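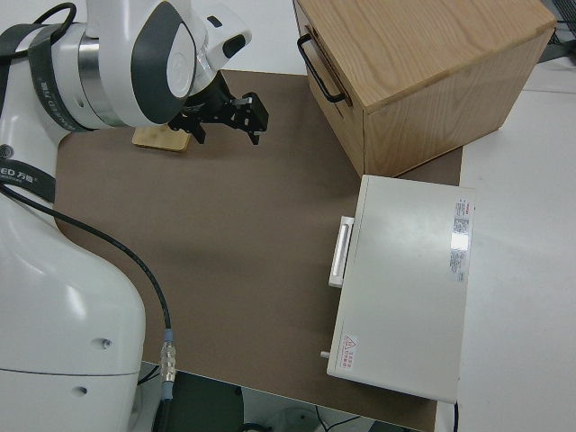
Issue 168, page 2

Help > Small Kitchens > Countertop Storage

Filed under: Counters, Racks & Mats

Questions about setting up a countertop

Most of these came in after Kendra Lemieux's October piece on kitchens with no upper cabinets. Answers are by Kendra and Vernon MacDonald.

Do I need a mat under everything?
No. A mat is worth having under anything with a hard base, like a small wooden cabinet or a toaster oven. Plain brown or taupe hides crumbs between wipes. Buy it a little too big and trim it.

My drawer cabinet slides when I pull the handle. What can I do?
Put felt or thin rubber under the back corners. If it still moves, load the bottom with something heavy. A bar handle near the top of the drawer front is easier to grab with wet hands than a knob.

Can I set an appliance right against a wooden cabinet?
Check the manual for the clearance. If there is a warning label on the casing, leave it on and keep it where you can read it.

Which way should plates face in a wooden rack?
Either way works. We put the smaller plate in front so both can be seen and lifted out. Slanted slats hold a plate better than straight ones.

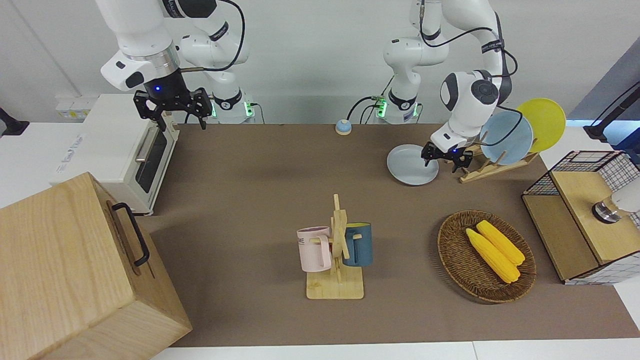 Thick stoneware may need every other slot. If a plate has to be forced in, stand it somewhere else.

Is a mug tree better than hooks?
It is if you rent, as there's nothing to drill. Hang mugs on opposite sides of the post so it doesn't lean. A flat rectangular base takes up more room than a round one but tips less. Clifford Chisholm wrote in to say his holds four heavy mugs without trouble.

How do I clean unfinished wood racks?
Damp cloth, a drop of dish soap, then let it air dry standing up. Food-grade mineral oil twice a year is plenty. Don't soak it.

How much counter should stay clear?
Enough for a cutting board and a plate side by side. In our reader survey, 286 people answered this one, and most wanted more space than they had.

Where do I send a question?
Write to Sylvie Doucette at the Todetti help desk. Replies usually go out by Saturday.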